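I'd been told to bring biscuits, so I turned up at the Jotwood workshop with two packets of custard creams and a list of questions I mostly ignored. The woman who runs the mending evenings there didn't want her name in this (she says her mum would frame it), so you'll have to make do with her words.

She started with one sewing machine and a pile of her brother's jeans. "I was just cross about the jeans," she told me. "Forty quid and the pockets had gone in a month! So I fixed them, and then his mates wanted theirs doing, and then I thought, hang on, why am I doing all of it?"

So she taught them instead. The first evening brought in people with coats, curtains and one very sad tent. She reckons the tent took longer than everything else put together, and it still leaks a bit at the door.

I asked what people get wrong most often. "Thread," she said, before I'd even finished. "They buy the cheap stuff, it snaps, and then they think they can't sew. They can sew fine. It's horrible thread." She buys hers in cones of 4,000 metres now and lets everyone help themselves, which seems wildly generous to me, but she says it works out at pennies. 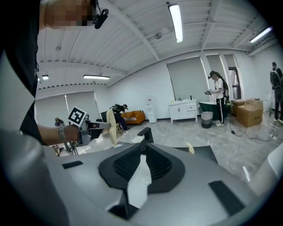

A forearm, a wristband and a hand at close quarters.

We got on to darning, which I've always been scared of. She pulled off her own shoe to show me a heel she'd done in bright orange wool – gorgeous, like a tiny basket. "My nan would've matched the colour," she said. "I can't be bothered, and I like seeing where I've been."

Does she ever tell people to give up on something? She pulled a face. "Elastic. Once it's gone crunchy, let it go. And leggings that have worn thin all over, because you patch one bit and the next bit goes." Zips she'll always have a go at, and half the time it's only the slider that needs swapping.

The big worry at the moment is rent. It goes up in November, and she needs to find another £1,000 before then. There's a jumble sale planned, and she's started charging for tea, though she keeps forgetting to take the money. "I'm useless at that part," she said, pouring me a second cup and not charging me for it.

I went home with a needle, a length of the orange wool and three socks to practise on. The first one has come out lumpy, but I'm wearing it.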